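Senddale Guest House Association
Minutes of the members' meeting, 22 June 2022

Present: Suqin Long (chair), Hara, Jansen, Solten, and 8 other members. Minutes taken by Jansen.

1. Minutes of the May meeting
Approved with one change. The laundry contract runs to the end of the season, and the earlier minutes had it ending a month sooner.

2. Laundry prices
Hara reported on the new price list. The charge per bag goes up by $3 from next month. Members who send fewer than two bags a week will pay the same pickup fee as everyone else. Solten asked for this to be put in writing and Hara will send a letter to all members.

3. Bulk order of bedding
The order stands at 62 fitted sheets and 200 pillowcases. Jansen has samples in two weights. Most members preferred the heavier one, though it takes longer to dry. Colors were discussed at some length. White is easier to bleach – blue hides wear better. It was agreed that each house picks its own color and tells Jansen by Friday.

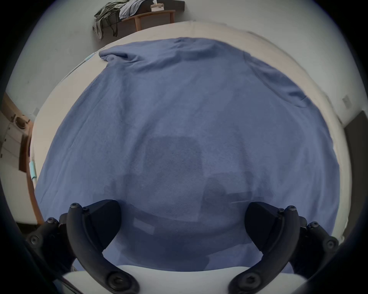
Can a member join the bulk order after Friday?
Late requests go on a waiting list and are filled from the fall order.

Mattress protectors were left out of the order. Two members still have unopened stock and will offer it to the others at cost.

4. Parking on Mill Lane
Suqin Long has written to the town about the loading spaces and has had no reply. She will call the office next week. Until then guests should be told to unload at the front and park behind the church hall. Solten pointed out that the sign at the corner still shows the old hours.

5. Website
The booking page lists three houses that have closed. Hara will take them down. New photos of the remaining houses are due by the end of the month – members who can't take their own should speak to Solten.

6. Other business
The key to the storage room has been moved to the Jansen house. Please sign for it.

Next meeting at Solten's, same time. Coffee from 6:30.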